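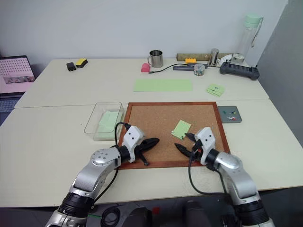
Friday, October — afternoon, back table

I finally sat down with the cork board problem, which has been nagging at me ever since we moved the Plendomeo reminders off the whiteboard. The old way was lovely in theory, with everybody sticking up whatever they liked, but half the notes ended up on the floor by lunch and the pins wandered off to who knows where. So the board lies flat on the table for now, with the push pins in the little gray tray on the right and the clear box on the left for paper. One light-green note is on the cork so far, a bit crooked, and I'm inclined to leave it that way. I do like that green! It's easy on the eyes and you can still read pencil on it, which was never true of the dark pink ones from Trummer.

Sizes next. I tried 2 inch and 3 inch squares in my own notebook this morning and the 3 inch wins easily, mostly on account of my handwriting. A smaller note makes me abbreviate, and then I can't work out a week later what "chk D. hinge" was supposed to mean (Dralteo cabinet, I think, but don't hold me to it).

Pins: one per note, top center, pushed in straight. If a note needs a second pin it's probably too long and belongs in the Torkari binder.

Still to settle — whether the board goes up by the door or over the sink. I'd say the door, but the wall there is crumbly and I don't trust it with the heavier hooks. Must measure the cork before anyone buys anything.

Also ask about more green paper, we're sharing ours with the front room.

Torkari workshop notes | Questions: leave a slip in the front office tray | Back to top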